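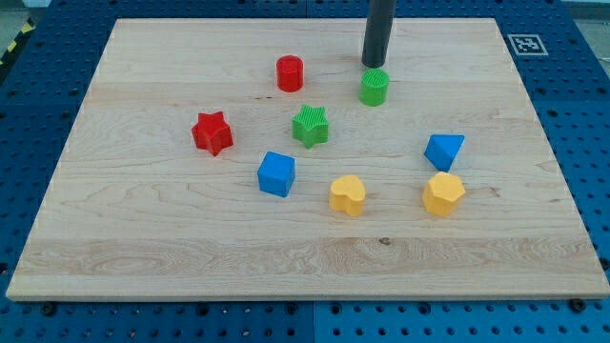

Slide 1. Blocks on the wooden board, with the arm's tip over the green cylinder.

Speaker notes – House Rules for a Shared Robot Table
Manuela Villa, for the Drerkstead user day, 7/16/22

Wait for people to sit down. Leave the first slide up while they do. Say hello, thank Ilaria Pace for putting the day together and for finding us a room with working blinds.

I want to begin by saying that I'm very fond of this kind of table, and I hope that comes through, because for the next while I'm going to sound like somebody's aunt reading out the rules at the swimming pool. The task is pushing blocks. Somebody says "move the green star over to the heart" and the arm has a go at it. It looks like a toy box, and I think that's why we got careless with it for so long. People who would never lean into a welding cell will happily reach across a board full of toy shapes to straighten a star.

(Pause. Somebody will laugh, because everybody in the room has done it.)

So, rule one, and I'll say it slowly. Hands come in when the arm is stopped, and stopped means you pressed the button. Waiting for a command and sitting very still are both something else. In April we went through our own log at Drerkstead and found 17 entries where a person had reached in during what they called a break in the motion. No injuries, I'm glad to say, but I didn't enjoy reading it, and I don't think the people who wrote the entries enjoyed writing them either.

Point at the tip of the tool. Smooth rod, rounded end. We ask for a rounded end on all pushing tools, and we ask that you run a thumb over it before the session, with the power off of course. A nick you can feel goes in the log and the tool goes in the drawer. Please don't file it down yourself and put it back. I know you mean well!

Next, the marker. Point to the black and white square behind the board, on the right. People wipe the table down at the end of the day, bless them, and the marker gets wiped along with it. Our rule is that if you touched the marker, or think you might have, you redo the calibration check. It takes around 3 minutes. Skemisik, our logging tool, will ask you for the result and won't open a new session without it, and yes, I've had the complaints about that, and no, we aren't changing it.

Slide 2. Starting layouts (text only)
This is the part I get the most questions on, so don't rush. Blocks go down scattered, with clear wood between them, and you vary it from one session to the next. We all have habits. I put like colors near each other without noticing, and Ilaria caught me at it when she compared my sessions with hers. Now we take a layout card from the Nuchit deck and follow the card. If a block lands tilted on an edge, settle it or write it down, either is fine, but do one of them.

Also the near part of the board. We start with it clear, so there's somewhere for a piece to be pushed to. Beginners like to fill the whole board – ask them kindly to take it back a bit.

Slide 3. Two people, two jobs (text only)
One person speaks the commands, one person minds the stop button, and you swap every half hour. The one on the button doesn't look at a phone. I used to let that slide when we were short of people and I regret it.

Mention that Fekudari have taken up the same sheet with small changes, mostly to the wording on the swap, and I like theirs better than mine in places. Copies are on the side table, please take one.

If there's time: the story about the hazard tape and the floor polish. Skip it if we started late.

Questions. Somebody will ask whether all this is too much for plastic blocks. Tell them the habits you learn here go with you to the next arm, and the next one may be a good deal bigger. Then hand back to Ilaria for lunch announcements.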